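Pagano Workshop
About us

Who we are

Pagano is a shared workshop for people who build robots and small automation projects on their own time. We occupy the ground floor of a former upholstery works on the edge of Honum. The floor area is 696 square feet, divided into a machine room, an electronics room and a test room. We have 37 members. Most have day jobs in other fields and come in during the evening.

The workshop is not a school and does not sell products. Members own what they build. What we share is the equipment, the parts stock, the test area and a written record of what has and has not worked.

How it started

Pagano began as a garage with one drill press and a secondhand 3D printer. The first joint build was a plant watering gantry, which ran on a timer and flooded the bench twice before a float switch was added. The second was a sorting arm for loose screws. It was slow, but the controller board designed for it went through several revisions and is still the standard board in the shop. We call it the Arnidel board, after the street where the garage stood.

The move to the present building was made in February, when the garage could no longer carry the load of a second printer and a compressor on one circuit. The wiring in the current space was done by a licensed electrician. Each bench has its own breaker and a stop button within reach of a seated person.

What we work on

Current projects include a curtain winder, a chicken door with a light sensor, a camera slider, two small wheeled platforms, and the long-running hand project, Nandden. Members may join any open project or start one. A new project needs a one-page outline, a parts list and an estimate of the power it will draw.

Nandden takes up most of the test room. Its subject is grasping: how fingers close on household and office goods that were never designed with a machine in mind. Most of the working time goes into control settings -- closing speed, current limit per finger, and the order in which the fingers make contact.

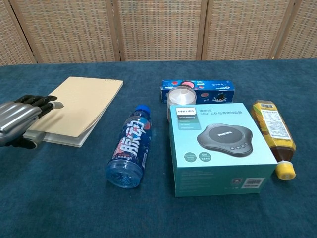
Flat objects are the hardest class of item in the Nandden test set. A rigid box offers two parallel faces, and the fingers can close on them with very little planning. A notebook with a soft cover does not behave this way, and the grasp has to be set up from an edge. The usual arrangement is the one used on the kraft-colored notebook, with the thumb curled under the lower left edge and the upper fingers stretched across the cover. Pages fan and covers curl, so the thickness at the edge differs from the thickness at the spine, and a position setting that suits one will be wrong for the other. We therefore limit finger current first and treat position as a secondary check. Bottles are handled in a separate group of settings, with a slower approach and a wider opening.

A trial is logged as a pass if the object is lifted, held for 5 seconds and set down without slipping. Partial lifts are logged as failures. A block consists of 60 trials with fixed settings, and no setting is changed inside a block. The logs are kept as plain text files on the shop server and can be read by any member.

Equipment

Machine room: drill press, band saw, small lathe, benchtop mill, two 3D printers, belt sander.

Electronics room: four soldering stations, hot air station, two oscilloscopes, bench power supplies, crimping tools, parts drawers.

Test room: covered work table, overhead lighting, shelf of test objects, server and network switch.

The lathe and the mill require a sign-off. This is a short session with a member who already holds one, and it covers setup, work holding, chip clearing and shutdown. The other tools need only the general safety briefing.

Membership

Members pay a monthly fee, which covers rent, power and consumables such as solder, filament and cutting oil. Motors, boards and raw stock are bought by the member or by the project. Storage is one shelf per person. Lithium packs are charged in the metal cabinet by the rear door and are not left on charge overnight.

The workshop is open to visitors from 7 p.m. on the evenings posted at the front door. Closed shoes are required in the machine room -- long sleeves should be rolled up past the elbow. Parking is behind the building, and the entrance is through the gray side door.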